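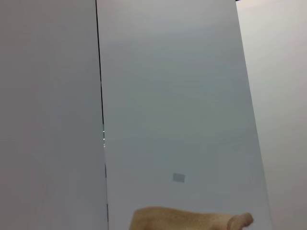
## Tuesday, glue bench, late afternoon

Carrying on from the hide glue trials. I meant to write this up at lunch and then Paavo came by with the zither lid and we got talking, so it's now nearly five and the light is going. Forgive the handwriting, whoever ends up typing this in.

Where we are: the Flullano cello is still waiting for its top to go back on, and I promised myself I wouldn't touch it until I understood why the last batch of glue was so lazy. It gelled before I had the second clamp turned, and that was with the room warmer than I usually like it. So I've been making up small pots and gluing scrap spruce to scrap maple, the way we were all taught to and mostly stop doing once we think we know better.

### Pots

Pot A is the old Hoten granules from the blue tin. Pot B is the new bag from Niltia, which is paler and smells a good deal less like a barn. Both soaked overnight in cold water, just covered, and both swelled up nicely by morning. I warmed them in the double pot and kept the lid on, because I've caught myself leaving it off while I look for brushes and then wondering why everything has gone to syrup.

Pot A ran off the brush in a stringy sort of way, with a skin forming quickly. Pot B ran thin and clean, almost too thin at first. I let it sit with the lid off for a little while and it came to where I wanted it, a steady stream that breaks into drops a hand's width below the brush.

### Joints

Did 9 pairs from each pot, all rubbed joints, no clamps, planed fresh this morning. I warmed the maple side only for the first few and then both sides for the rest, and I should have done both sides all along. The difference in working time is lovely, you can feel the pieces slide and then grab, and there's no panic in it at all. With cold spruce the grab comes while you're still finding the edge.

Numbered them in pencil on the end grain. I started the numbers at 717 to carry on from last winter's book, in case anyone picks one up and wonders what on earth the other seven hundred were.

I'll break them on Friday if I can wait that long. Paavo Jääskeläinen says he always breaks one early out of plain nosiness, and having said that he picked up 719 and snapped it across his knee! It failed in the spruce, with a nice ragged tear, so no harm done and I was secretly glad of it. That was Pot A with both sides warmed. So the old granules may be perfectly good and I may simply have been gluing cold wood in a hurry, which is a bit humbling after all the grumbling I did about the tin.

### The cello

Looked over the ribs again while the pots were cooling. The old glue is mostly off, but there's a stubborn patch by the lower treble corner where someone used a white glue, years ago I'd guess, and it just smears. Warm water and a blunt palette knife got part of it. I don't want to scrape any harder there, the rib is thin and has already been patched from inside. Would like a second opinion before I try vinegar.

The linings are sound except for one loose stretch on the bass side, 47 mm long, which I can run glue into when the top is ready to go on. Marked it with a bit of green tape. Please leave the tape where it is, even if it looks like it fell there.

Mrs. Hartono telephoned to ask after it and I told her the truth, that it's in pieces and in good spirits. She isn't in a rush. Her grandson has borrowed something to practice on and apparently sounds better on it, though she said that very kindly.

### To do

- Soak a fresh pot of the Niltia on the night before closing, enough for the whole seam
- Dry run with all the spool clamps, twice, and time it
- Find the second heat lamp (it was on the varnish shelf in March)
- Cut 2 more cauls for the upper bout, cork side in
- Ask Paavo about the white glue, he had the same mess on a viola

Leftover glue from both pots is in the fridge in the jam jars, labeled on the lids. It'll keep a few days. Anything that smells off goes in the bin, and please don't warm it up first to check, as I did last year with the windows shut.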